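Clear bottles: crush them for storage or leave them whole?
Household Storage > Recycling and Returns

Jad_Darwish
Jun 27, 2026
We keep empty drinking water bottles in a Stuvside pull-out bin under the counter until there are enough for a run to the drop-off at Abu Hammour. The bin is 124 liters on paper. Whole bottles leave a lot of dead air in it. I would like to settle three points before I change the routine.
1. Crush or leave whole.
2. Cap on or cap off.
3. Label on or off.

gillwood_bin
Crush lengthwise, cap back on. With the cap off, the walls spring back and you gain very little. With the cap on, the bottle holds its flattened shape.

petlid
Disagree on crushing. Some sorting lines read the shape of the item, and a flat bottle can travel with the paper. Ask your site first. Ours wants them whole.

Jad_Darwish
The board at the drop-off says "empty, no liquid" and nothing on shape. Two of the bottles in question:
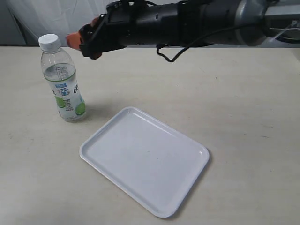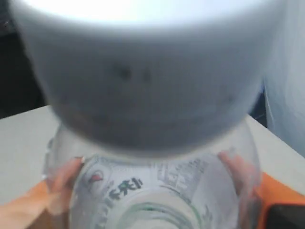

Photos: Jad Darwish. Click to enlarge.

The first one has a ribbed white cap and there is still liquid in it. The label goes around the middle and lower part of the body. The second has a thin green ring on the neck, and its label sits on the upper body.

gillwood_bin
The ring is what I would look at. On most bottles it stays behind when the cap comes off. I cut mine with side cutters – 2 seconds each – and put them in with the caps.

petlid
Waste of time. Caps and rings are usually a different plastic from the body and float off in the wash tank. The body sinks. The plant does that separation for you.

gillwood_bin
If the plant has a wash tank. You are assuming a full line behind every collection point.

Benjie Panganiban
Both of you are answering for your own site. For storage only, these are my results with the same size of bin:
Whole, caps on: full after 8 days.
Crushed, caps on: full after 6 weeks of the same use, though by then the bin was too heavy for its runners.
I have crushed since December and have had no load refused.

petlid
Eight days against six weeks is a bigger ratio than I would expect from crushing alone. Were you stacking the flat ones?

Benjie Panganiban
Yes, laid flat in alternating directions. Dropped in at random, they do much worse. I did not time that.

Jad_Darwish
And labels? I have a Drandaneo scraper that takes adhesive off glass, but I am reluctant to use it on thin plastic.

Benjie Panganiban
Do not scrape. If it is a wrap label glued on one seam, slit it with a blunt knife and pull. If it does not come off in one pull, leave it on. Empty the bottle and let it drain neck down before you crush it, or you will have water in the bottom of the bin.

gillwood_bin
Agreed on draining. Still cutting the rings.

Jad_Darwish
Going with drained, crushed lengthwise, cap on, label left if it resists. I will ask at the drop-off about shape and post what they say.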